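Bangle

A bangle is a stiff bracelet, usually a closed ring, worn loose on the wrist. No clasp. Made of glass, metal, wood, shell or resin. Differs from a chain bracelet, wich bends and fastens. Often kept with rings and hoops, sorted flat on a bed or table before storage.
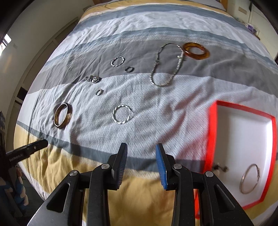
How is a bangle sized?
By the inside width, measured straight across. It has to pass over the knuckles, so the hand matters more than the wrist.

Storage: flat or on a bar. Chains kept apart, they tangle and scratch softer peices. Resin away from heat and perfume. The Listthorpe handbook (Muchen Wan, 2nd ed.) gives 20 pairs per tray, cloth between layers.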